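Getting Started with Your Claltetti Card Game Organizer

Section 4: Sorting and Loading Your Cards

Now for the fun part! Your trays are in, the lid closes, and it's time to give every card a home. Set aside an evening for this, put on some music, and enjoy going through your collection again (you'll find cards you forgot you owned).

1. Clear a big, dry surface. A table is great, but plenty of us just use the floor.

2. Sort by game first, then by deck. Don't worry about order inside a deck yet.

3. Sleeve anything you play often. Tuten sleeves fit the standard tray with a little room to spare — lovely for quick shuffling.

4. Slide a divider in after every 25 cards. Sleeved cards are thicker, so leave a finger's width free at the back of each row.

5. Write the deck name on the divider tab in pencil. You will change your mind!

Note: The large box holds 750 unsleeved cards. If you have more, a second box stacks right on top.

Caution: Never force a full row into its tray. Bent corners don't come back. Take a few cards out and start a new row.

Hold cards by their faces or edges, and keep snacks well away.

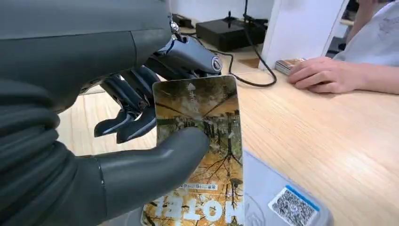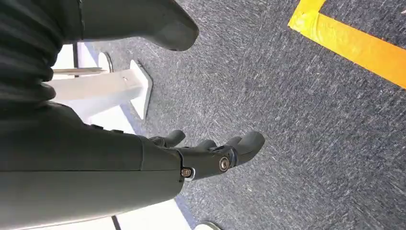
6. Press each row forward gently and check that you can flip through it with one finger. If it feels tight, move a divider.

7. Close the lid and turn both latches until they click.

Tip from Vangelis Vrettos, who designed the trays: keep your newest cards in the front row for a month or so before filing them. You'll play them far more often!

Go on to Section 5 for adding the carry strap.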